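Una tarde en las oficinas de Comness

Llegué con cuarenta minutos de adelanto porque no me fiaba del tren y, claro, el tren fue puntual. Así que empecé la visita a Comness en la cafetería de enfrente, con un cortado y el móvil en la mano, repasando por última vez las preguntas que me habíais mandado en los comentarios. Gracias, de verdad, eran muchas y muy buenas, y ya os adelanto que no me dio tiempo a hacerlas todas.

Para quien no lo siga de cerca: Comness es la empresa que hace Lirer, el reproductor de música y gestor de biblioteca que llevo usando desde hace años en el portátil y, con menos alegría, en el teléfono. En octubre abren las puertas una tarde a usuarios que se apuntan en el foro, y este año me tocó plaza. Éramos un grupo pequeño y muy variado, con un señor que se había traído impresa su lista de errores (¡con índice!) y una chica que solo quería saber cuándo volvería el tema oscuro antiguo.

Nos recibió Kenza Ragab, que lleva la parte de producto y que tiene una paciencia admirable. Nos repartió las acreditaciones, nos enseñó dónde dejar los abrigos y nos llevó directamente a la sala grande, donde estaba puesta en pantalla la versión nueva. Yo iba con las expectativas bastante bajas, lo confieso. La última actualización me dejó la biblioteca patas arriba: discos recopilatorios partidos en veinte trozos, carátulas cambiadas y un artista que aparecía tres veces según llevara tilde o no.

Pues bien, eso era justo lo primero de la demostración. Zoltán Tóth, que se encarga del motor de búsqueda, cargó una biblioteca de prueba con 1000 álbumes mal etiquetados a propósito y nos dejó jugar con ella. El nuevo módulo de limpieza se llama Truris y propone las correcciones en una lista, una por una, con el antes y el después al lado. Se pueden aceptar en bloque o ir mirándolas con calma. Me gustó mucho que no toque los archivos hasta que se le da permiso, y que guarde un historial para deshacer. En aquella biblioteca encontró 223 duplicados, y nos tiramos un buen rato discutiendo si una reedición con dos pistas extra es o no el mismo disco. Yo digo que no. Zoltán dice que depende, y ahí lo dejamos.

Luego vino la parte de la sincronización, que a mí era la que más me interesaba. Þórey Sveinbjörnsson nos contó con bastante franqueza por qué la versión actual falla tanto cuando se edita una lista en dos aparatos a la vez, y qué han cambiado. Probamos a añadir canciones desde un teléfono mientras alguien reordenaba la misma lista en el ordenador, y la lista aguantó. Una prueba de diez minutos en la red de la propia oficina es lo que es, así que me guardo el entusiasmo hasta verlo en mi casa, con mi wifi y mis paredes.

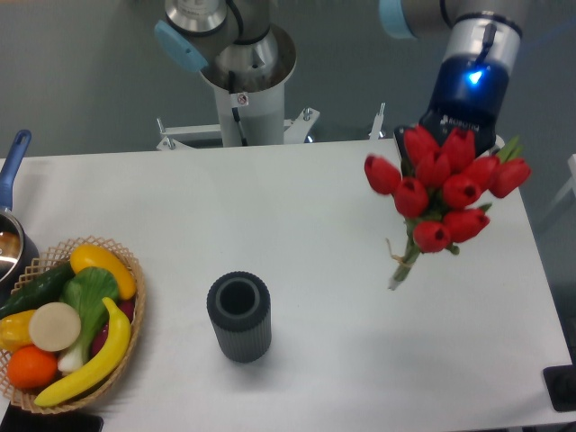 Foto: Mayu Chiba / Comness

A media tarde hicimos una pausa con café y unas galletas de sésamo buenísimas (pregunté dónde las compraban y me lo apuntaron en un papel que, por supuesto, he perdido). Fue el mejor momento para hablar sin micrófono. Toshio Murakami, que trabaja en la interfaz, me explicó que la barra lateral ha pasado por 63 bocetos y que el definitivo se parece sospechosamente al segundo. Le pregunté por los gestos en pantalla táctil, que ahora mismo son un pequeño suplicio, y me enseñó en su tableta una variante con los controles abajo, al alcance del pulgar. Todavía no está decidido que entre. Le insistí todo lo que la educación me permitía.

También hubo cosas que me convencieron menos. Las listas inteligentes siguen escondidas detrás de dos menús, y el ecualizador está exactamente igual que estaba – con los mismos ajustes predefinidos y el mismo botón diminuto para guardar los propios. Cuando lo comenté, Kenza tomó nota y dijo que no era la primera vez que lo oía. Tampoco quisieron hablar de precios. La licencia actual se respeta para esta versión, eso sí lo confirmaron, pero de la siguiente no soltaron prenda.

Y una pequeña sorpresa para los que tenéis la música en un disco de red: están probando un servidor ligero, de momento llamado Tsuji, que permite escuchar la biblioteca de casa desde fuera sin pasar por la nube de nadie. Lo vimos funcionar un par de minutos, con alguna espera larga entre canción y canción. Va a haber una beta y me he apuntado, así que en cuanto la tenga instalada os cuento con más detalle.

Salimos ya de noche, bastante más tarde de lo previsto, y el señor de la lista impresa y yo seguimos hablando de etiquetas hasta la estación. Quien quiera apuntarse el año que viene, que esté atento al foro, en la sección de avisos, porque las plazas vuelan. Y si vais, comed algo antes, que la tarde es larga.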